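Ripstop and other light outdoor cloths

Print this page | E-mail this article

Light outdoor cloth is the general name for the thin, closely woven fabrics used in tents, kites, windcheaters, stuff sacks and the like. Most of it today is nylon or polyester, though cotton and silk did the same work for a very long time, and there are still people who swear by them.

The two modern fibres are near cousins but behave rather differently once they are out in the weather. Nylon is stretchy and strong for its weight, and it sags a little when it gets damp - anyone who has woken up under a drooping tent will know the feeling. Polyester holds its shape better and stands up to sunlight for longer, so kite makers tend to be fond of it.

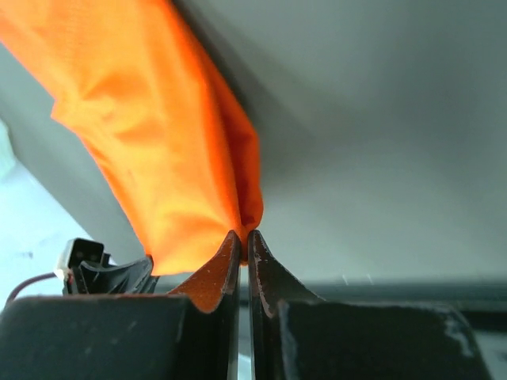
Ripstop is woven with thicker threads at regular gaps, making a faint grid that keeps a small tear from running across the whole piece. A coating is often added on one side to keep out rain and wind, and it is usually the coating that wears out first, going sticky or flaky after years in a cupboard.

Washing is best done by hand in cool water with a mild soap, and the cloth should be hung up well away from a radiator. Small holes can be patched with sticky repair tape, but a long tear really wants a needle and a bit of patience.

Article by Nelli Oksanen. Last revised May 2, 2023.

Print this page | E-mail this article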